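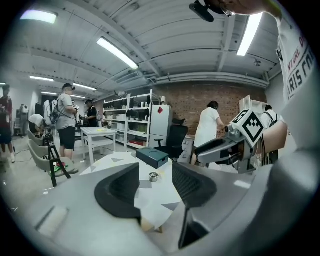 4. Setting your starting weight

The Plistevance app will offer you a starting deadlift based on your age and body weight. I would ignore it. Your first session should use a load you can lift for two sets of 4 with clean form, whatever the screen suggests. Keep a drink within reach between sets; a small metal cup like the one by the teal box is plenty for a warm-up.

1. Open Profile and tap Strength Plan.
2. Switch Auto Load to Off. It is on by default.
3. Enter your own weight and tap Save.
4. Lift, then rate the set from Easy to Failed.

Note: The "readiness score" moves a lot from one morning to the next. Marama Katene kept hers switched on through August and could not match it to how she lifted. Treat it as decoration.

Caution: Stop if you feel sharp pain in your back. The app cannot detect this – it only knows what you type in.

If error 403 appears when you save, sign out and back in, then repeat step 3.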